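Minutes -- Equipment Planning Meeting, October
Posted by the Sketow office
3 comments | 16 shares

The meeting opened at 9:15 with one item, the request to buy more hand-held grippers for the Ramasamy clothes-handling work. Notes from the last meeting were accepted without changes.

Item 1. Gripper purchase

The project side asked for $2000 to add to the current kit. The quote from Puvow comes to $1391 before shipping and spare fingers. Several members asked why the spares are priced separately when the fingers are the part most likely to wear. No clear answer was given. Puvow will be asked to put it in writing.

It was also asked whether more units would mean more usable recordings, or just more units on the charger. The project side said over 1034 recordings have been logged so far. The finance side replied that a count of recordings says little about how many are any good, and asked for the number that passed review. This was not available.

The members looked at the home sessions as they are run now:

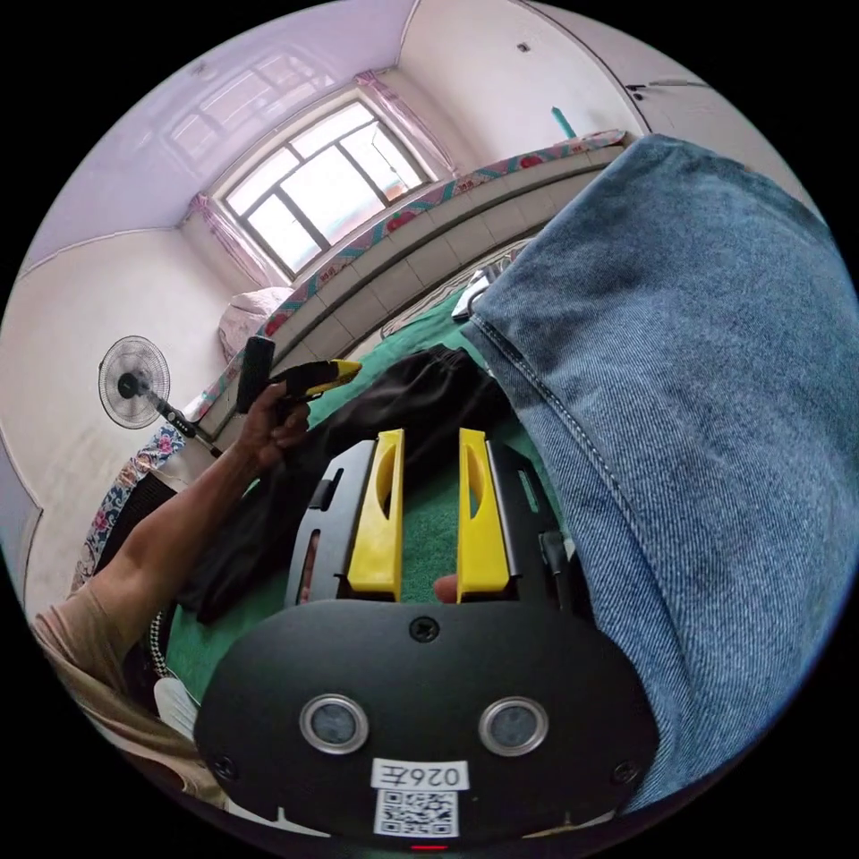
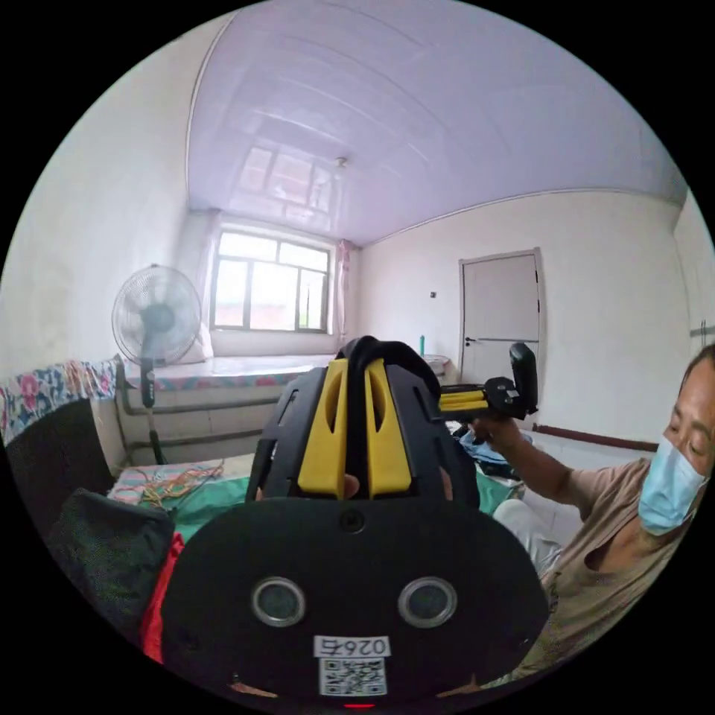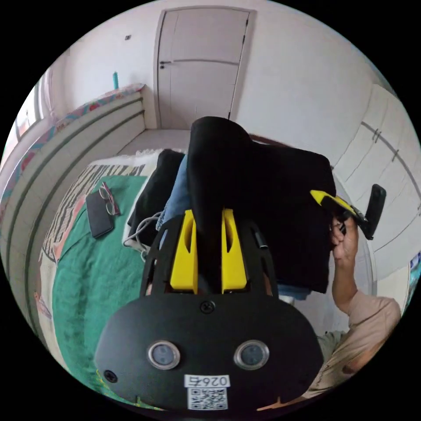
Bedroom session with the yellow-fingered grippers, Ramasamy work.

One member felt that a bed and a few clothes is a narrow test, and that the budget should cover other rooms before it covers more hardware. The project side disagreed -- cloth is hard for a robot to learn, and they would sooner do it properly. Left open.

Item 2. Renting

Stidudari has offered grippers by the month. The terms looked fair on the first page and less so on the second, where damage is charged at full price whatever the age of the unit. Not ruled out. A buy-or-rent comparison is to be drawn up, with repairs included this time.

Decisions

-- The $2000 is not approved. A smaller amount may be asked for once the review figures are in.
-- Puvow to confirm the price of spare fingers and the warranty period.
-- No Saturday sessions to be booked against money that has not been approved.

Meeting closed at 10:40. Next meeting in November, same room.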